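The Drawer Where Cords Go to Live

My grandmother kept string. She had a ball of it the size of a cantaloupe in the kitchen cabinet beside the stove, built up over decades from bakery boxes and butcher's parcels and whatever the mailman brought, and if you needed a piece you unwound it until you had enough and snipped. I thought of that ball of string on a Tuesday in February, when I was sitting on my hallway floor with a drawer upside down in my lap, trying to free a phone charger from the thing it had become part of.

You have this drawer too, I would bet. In our house it is the third one down in the old dresser by the stairs, and it was meant for table linens. There is still one napkin in it. The rest is cord: black cord, white cord, gray cord that used to be white, a coil of speaker wire from an apartment I left before I was married, and a long beige telephone line that I have moved through three homes without once having a jack to put it in.

I had gone looking for the charger because the power had flickered during the night and I was feeling, as one does after a flicker, that I should be better prepared for things. I meant to be gone from the kitchen for two minutes. My tea was stone cold when I got back to it, and by then I had decided to sort out every cord we owned.

I don't think we talk enough about how much of housekeeping is really the keeping of lines and leads. Our grandparents' houses had a lamp here and a radio there, and many rooms had a single outlet, usually behind the heaviest piece of furniture. My own house was built in those days. The front bedroom has one outlet to this day, down by the baseboard where the headboard wants to be, and everything that glows, hums or charges in that room has to come to terms with it. So we buy the strip with the row of sockets, and then the things that plug into the strip, and each of those things arrives with a cord just a bit longer or shorter than you would have chosen for yourself.
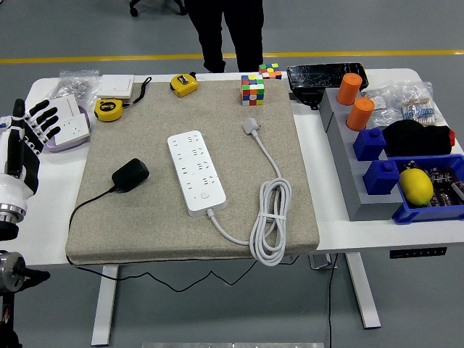
A power strip with its cable bundled in a white tie, and a black adapter beside it.

The first thing I learned that afternoon is that you can't sort cords in a drawer. You need a big clear surface and you need daylight. I used the dining table with an old blanket over it, and I laid everything out in lines like a catch of eels. It took up the entire table and one of the chairs. My family walked past, had a look, and found they were needed upstairs.

The second thing I learned is that a cord with no label is a small mystery novel with the last chapter torn out. The adapters are the worst for this. Most of them have tiny gray print on a black background, and even with my reading glasses and a flashlight all I could make out was a string of numbers that told me what the thing produced and not a word about what it was for. One said Skotik on it, in proud raised letters. I have no memory of ever owning anything made by Skotik. I tried its little round plug in the baby monitor (our baby is in college), in the old camera dock and in the back of the radio, and it fit none of them. I ought to add that a plug that does fit is no proof of anything, as the man at the repair counter later told me with some feeling. The numbers on the adapter need to agree with the numbers on the device, and if they don't, you leave it alone.

That repair counter is at the back of Kemar Hardware, which is five blocks from us and has been there longer than the traffic light. I went in to buy ties and stayed most of an hour. They have a whole wall of things for holding cords - clips with sticky backs, fabric sleeves that zip, wooden boxes with a slot at each end, little leather snaps that cost more than the lunch I had afterward. I came home with a roll of plain hook-and-loop tape, the kind you cut to length, and it has done everything I have asked of it.

There is a way to coil a cord, and I had been doing it wrong all my life. I was an elbow winder. I would catch one end in my palm and go round and round my elbow like a sailor in a cartoon, and every turn put a twist in the line, which is why my extension cords always jumped about like something alive when I threw them out across the lawn. What you want is loose loops, laid into your hand one at a time, with a small roll of the fingers so that each loop falls the way the cord already wants to go. If it fights you, let it. Lay it out straight on a warm floor for an evening and try again. Then one tie, snug but not tight, and you are done.

A coiled cord belongs in storage, though, or at least not under a heavy load. The counter man was firm on this and I will pass it along with the same firmness. A space heater goes straight into the wall, never into a strip, and strips do not go into other strips, however badly you want the lamp in the corner by the bookcase. I went home and took apart an arrangement behind our television that I had been rather proud of.

By suppertime I had 30 cords on the blanket that I could put a name to, and a sad heap at the end of the table that I could not. The named ones got tags. I used the paper kind with a string through them, left over from a rummage sale, and wrote on each in pencil: Ikura lamp, guest room fan, the good drill. There is a pleasure in this that I can't properly explain to anyone under forty. I kept going back to read them.

The heap went into a grocery bag, and the bag went to the Wijaya Street recycling depot, where there is a bin for just this sort of thing next to the one for batteries. It sat in my trunk for a couple of weeks first. I took the Skotik adapter out of it, put it back, and took it out again in the depot parking lot.

It is in the drawer now, with a tag on it that says "Skotik?" and the one napkin folded underneath. The telephone line is in there as well. I know, I know. But it is such a nice long one, and it coils beautifully.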